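Riltholm Users Forum > Data Collection > Simulated Kitchens
Topic: Acceptance rules for bowl and cup episodes in the island kitchen

g.yazdani (Moderator)
Posted 12 November 2025

Members contributing to the Kaddale set are asked to comment on a proposed change to the acceptance rules. At present an episode is accepted when the named object reaches its goal position, whatever happens to the objects next to it. The proposal is to reject any episode in which a neighboring object is moved by more than 3 cm. The rule would apply to all island kitchen layouts from February.

Gholamreza Yazdani
Data Standards, Kaddale

trustow_lab2
I would ask the moderator to reconsider. Our group submits under the current rule, and the crowded layouts are the slow ones to collect. In our last batch, 11 episodes would have been rejected under the proposal, and in every one of them the bowl was delivered correctly. A policy trained only on perfect runs has no examples of a small bump followed by a sound recovery.

L_Pakzad
I support the proposal, with one change. The difficulty is greatest where the bowl begins close to other items at the sink. In the layout my team is now working through, the bowl, the yellow cup and the corked jar are grouped together on the marble, and the fingers have to come in over the bowl with very little room on the cup side.
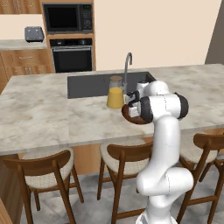 An operator who closes the fingers too early will tend to push the cup toward the jar. Under the current rule that episode is accepted, and the model is then taught that pushing the cup is part of picking up the bowl. My suggested change is to keep such episodes under a separate label – "contact" – so that each group may decide whether to train on them.

Ladan Pakzad

babaei_sim
A question on procedure. Who would apply the label? If it is left to the operator, the results will differ from one site to the next. The simulator already records the position of every object at each step, so the check could be run by script when the batch is uploaded.

trustow_lab2
A separate label would meet most of my concern. I remain opposed to deletion. I also think 3 cm is too strict for the jar, which stands behind the cup and is seldom in the path of the hand.

L_Pakzad
With respect, I disagree on the jar. Separate limits for separate objects will be hard to explain to new operators, and the jar does get moved once the cup has been pushed into it. I agree with babaei_sim that the check should be run by script.

g.yazdani (Moderator)
Thank you for these replies. The proposal is amended as follows. Episodes over the limit will be kept and labeled "contact" by script at upload. The limit stays at 3 cm for all objects during a trial of 12 batches. Groups that wish to argue for a different figure for the jar should post their displacement logs in this topic.

babaei_sim
Will batches already uploaded be labeled as well?

g.yazdani (Moderator)
Yes, provided the object positions were saved with them.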